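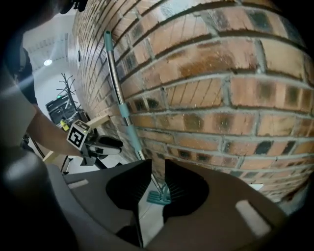 The brickworks at Votine closed when the clay ran out, and for years the only people who went near it were kids and pigeons. The town has 1,934 residents, and most of the older ones had a parent or an uncle who worked the kilns. When the county put the site up for sale, the asking price was less than that of a used pickup. There were no bids.

Marcelino Damasceno bought it the following February. He had spent his working life laying brick in other towns and wanted to make it instead. His plan was to fire small batches for repair jobs, the kind where a new brick from a big plant looks wrong next to a wall that has been out in the weather for a century.

"People patch an old house with whatever the lumber yard has," he says. "Then they call me and ask why it looks like a bad tooth."

The trouble is partly color and partly size. Old brick was made from whatever was in the ground nearby, and it shrank by different amounts as it dried. A wall in Votine and a wall in Esness, two valleys over, can be a quarter inch apart from one brick to the next. Over a whole chimney that adds up. Modern brick is also much harder, and when it is set in old lime mortar or next to soft brick, the soft brick takes the damage when the ground freezes.

Damasceno fires at around 2,000 degrees Fahrenheit, and where a brick sits in the kiln matters as much as the setting on the dial. The ones close to the heat come out dark. The ones by the door stay pale and get used indoors. He sorts them by hand on long tables and sells them by the pallet, mixed or matched.

He has made some expensive mistakes. The first full load, 1,000 bricks, was stacked before it had dried through, and most of it cracked. He broke it up and used it to fill the ruts in the road.
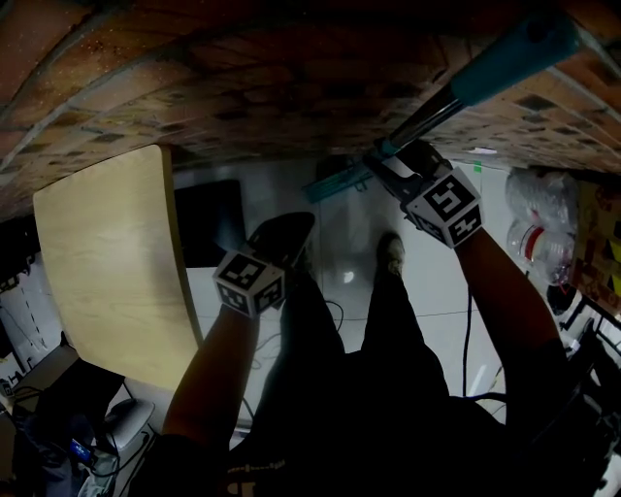

## A market for old-looking brick

Nayara Queiroz runs the repair side of a small building firm called Andenent, and she was one of his first customers. She had a schoolhouse in Esness with a bulging south wall and a budget that did not allow for shipping salvaged brick across three states.

Salvage has been the usual answer for people like her. When a warehouse comes down, the brick gets cleaned and resold, and good lots go fast. But the supply depends on what is being torn down that year, and a buyer may get soft inside brick mixed in with hard face brick. Once it is on a pallet, it is difficult to tell them apart.

Queiroz taps each one with a trowel. A well-fired brick rings and a soft one gives a dull knock. She also leaves a few in a bucket of water overnight and weighs them before and after.

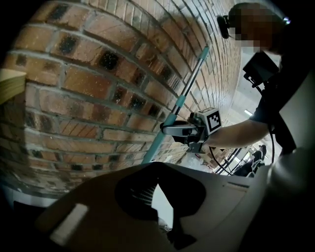
Her crew took out the bulge a few feet at a time, propping as they went, and numbered the sound bricks in chalk so they could go back in the same place. They replaced the rest with Damasceno's. The mortar was lime and local sand, mixed wetter than most masons like it, and they kept damp burlap over the new work for 30 days.

From the road, the repair shows up as a slightly cleaner patch below the windows. Queiroz expects it to darken. She has been asked more than once to stain new brick so it blends in right away, and she turns those jobs down.

Whether the works can pay for itself is still an open question. Propane is the biggest bill, ahead of wages. Damasceno has one full-time helper and two people who come in when a kiln needs unloading. He would like to dig his own clay again, and a farmer on the Sales road has a field with a good seam under it, but the permit has been sitting at the county office since last summer.

In the meantime he trucks clay in and blends it with sand until the test pieces match. The next order is for a bakery chimney, and the owner has sent him two of the old bricks in a shoebox.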